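Longboard & Cruiser Talk > Trucks, Bushings & Wheels > Are the Wundomard wheels worth the money?

kerbcrawler_dan
Has anyone put proper miles on the Wundomard 70mm wheels? The shop page says the urethane "remembers its shape" and that they roll further per push than anything else in their size. It doesn't say what they were tested against, or on what road, or with which bearings. I've ridden Edport wheels for years and they've been fine, so I'd want a decent reason to swap. I mostly do flat commuting with one long hill at the end.

slowroll
I've got a set. They're wheels. They go round. I'd say they're a bit softer than the number printed on them suggests, but I haven't got a durometer so take that with a pinch of salt.

Honeylyn Tan
I really like mine! Went from a fairly cheap set to these in March and the difference on rough tarmac was huge, far less buzz through the feet. I don't care about the claims on the page, I just know my knees are happier.

kerbcrawler_dan
Were the old ones the same size though? If you went from small hard wheels to big soft ones then of course there's less buzz. Any 70mm wheel would have done that.

Honeylyn Tan
They were smaller, yes. Fair point, but I still like them.

oldgripper
The "rolls further" thing winds me up. Further than what? I did my own test in the car park behind work with Edports and a borrowed set of Wundomards. Same board, same bearings swapped over, same little slope, feet on the same bolts. 3 runs each. The Wundomards won 2 of them and the Edports won the other, and the wind was doing more to the result than the wheels were. That isn't a difference, that's weather.

slowroll
Three runs is nothing though. You'd want 50 before I'd believe it either way.

oldgripper
I'm not doing 50 runs in a car park for you, mate.

pushmongo_pete
Did you clean the bearings between swaps? And did the spacers go back in? Half the tests I read on here are really tests of how tight somebody did the axle nut.

oldgripper
Spacers in, nuts done up the same, tiny bit of play on each. Didn't clean the bearings but they were the same bearings, so whatever muck was in there was in there for both.

tealeaf
Not much to add on the roll question, but I've had mine off and on the board all afternoon swapping between these and my old Kamicos.
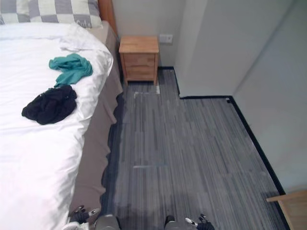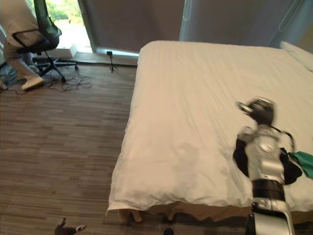
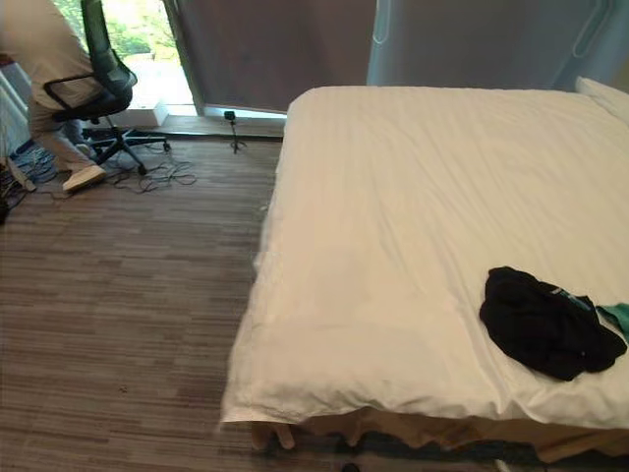 Anyway, the bearing seats on the Wundomards are tighter than on the Kamicos. Took a lot of leaning on the truck axle to get them home, and one went in crooked the first time. I wouldn't call that a fault but I wouldn't call it premium either, and that's the word on the packet.

pushmongo_pete reckons a tight seat is a good sign and that he'd sooner fight a bearing in than have one creep out halfway down a hill. Sorry, posting from my other account, that was me. Point stands. Loose seats are what killed my last Kamicos.

tealeaf
Tight I can live with. Crooked is another matter. If the core was moulded true it shouldn't want to go in at an angle.

kerbcrawler_dan
This is more useful than anything on the shop page. What about wear? Has anyone had them flat spot or start chunking?

slowroll
No flat spots, but I don't slide. There's a bit missing from the lip on one of mine and I've no memory of hitting anything. Could have been a kerb.

Honeylyn Tan
Mine look fine, still got most of the print on the outside. I rotate them front to back when I remember.

oldgripper
Print wearing off tells you nothing, for what it's worth. My Edports lost theirs in a fortnight and they're still the best set I own.

hillbomb_hattie
Coming at this from the other side, I do slide, and I thought the Wundomards were horrible for it. They grip and grip and then let go all at once. Sold them on and went to Espiritu, which are slower to break in but you can feel what they're up to. Dan, if your hill has a junction at the bottom I'd think about that before I thought about roll distance.

kerbcrawler_dan
It has a roundabout at the bottom. I footbrake it.

hillbomb_hattie
Then none of this matters and you should buy new shoes.

slowroll
Disagree, soft wheels still matter on a commute if the road's bad. Just doesn't have to be that brand.

kerbcrawler_dan
OK, I'm sticking with the Edports until they're properly dead. If anyone's selling a used Wundomard set cheap I'd give them a go, but I'm not paying full price on the strength of "remembers its shape". Tealeaf, let us know if that crooked one settles down once you've ridden it a bit.

tealeaf
Will do. It's spinning all right at the moment but there's a faint click from it when I tip the board over, so the bearing's coming out again tonight.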